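About Tulgate Wallpapers

Hello, and thanks for stopping by. If you've found your way to this page you're probably in one of two camps: either you've got a wall you can't stand looking at any more, or you've already ordered from us and you're wondering who on earth packed your parcel so tightly. Either way, welcome!

We're a small wallpaper and printed surfaces business in a brick building on Camenzind Street, with a shopfront at the front and the print room out the back. We started with one second-hand printer and a single pattern, a rather bossy fern that a few of our earliest customers still have up in their hallways. The fern is retired now (please stop asking, we lost the artwork years ago) but plenty of its cousins are still going, and these days there are 130 patterns in the book.

Everything is drawn in-house, mostly in pencil and ink to begin with, and then coloured on the computer with a good deal of arguing. We're fussy about colour. A grey that looks lovely at ten in the morning can go quite green by teatime, so every new colourway gets pinned up in the shop for a fortnight and looked at in all sorts of weather before it's allowed anywhere near the order form.

Our ranges are named after places we're fond of. Ollcombe is the cottage range, small and busy, and very forgiving of crooked walls. Reltau is bigger and bolder, and we'd suggest measuring twice before you commit to it, as the repeat is a long one and you'll want to allow for matching. If you aren't sure, send us your wall measurements and we'll work out the rolls for you at no charge. We'd much sooner do the sums with you at the start than have you run short above the door.

Florals are still what we're best known for, and we've never grown tired of them. People tell us they're worried a flower print will be too much, and then they put up one panel behind the bed and come back a month later for the rest of the room.
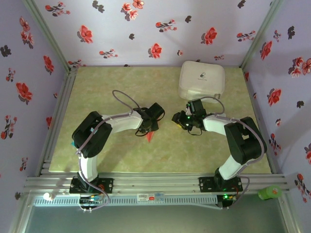
Samples are where we'd always start. They're a generous size, posted flat, and you can keep them (we hear they make very good drawer liners). We sent out 761 of them last November, which was our busiest month yet, and the kitchen table had to be pressed into service for the envelopes.

We also do custom colours for cafés, guest houses and anyone at home with a stubborn sofa to match. Allow a little longer for those, and do post us a scrap of the fabric if you can spare one, as photos taken on a phone are seldom a fair guide to colour.

The shop is open Tuesday to Saturday, nine until four. There's parking behind the building, the kettle is usually on, and well-behaved dogs are welcome at the counter.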